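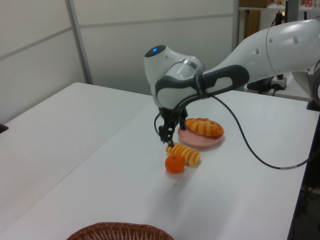 So Farkier is pulling the little Özkan hatch from its US lineup, and I'm sadder than I expected to be. I drove one for four years. Spent this morning reading the dealer notice over breakfast, and yes, a spiral-shaped pastry like that one on the white table was involved. Anyway, the hatch. If you want a new one, get moving.

My dealer in Bridness has two left. One is the base trim in gray, and the other is the loaded one with the heated wheel and the terrible touchscreen. Guess which one they won't budge on!

They did knock $1,040 off the gray one without me even asking, which tells you how the spring is going over there. I wasn't even shopping. I went in for wiper blades.

The thing I'll miss is how it feels at 40 on a bumpy back road. Light steering, seats that hold you, windows you can see out of (remember those?). At 90 minutes on the highway it gets loud and your left knee starts complaining, but I forgave it every time.

What replaces it is the Flulia, a taller, heavier crossover thing. I took one around the block while they hunted for my wipers. It's quiet. The cargo area is great. I can't remember one single corner of that drive.

And please don't tell me small cars don't sell. The salesman had the Flulia parked up front under the lights and both hatches out back by the dumpster. I'd have trouble selling a sandwich from there.

A few people asked about parts. The service desk told me the regular stuff (brakes, filters, belts) will still be stocked, but trim pieces could get slow. If your mirror cap is cracked, order it now. I ordered mine in March and it still isn't in.

Am I going back to look at the gray one? I have the truck payment until next year and no garage space. So, yeah, probably after lunch.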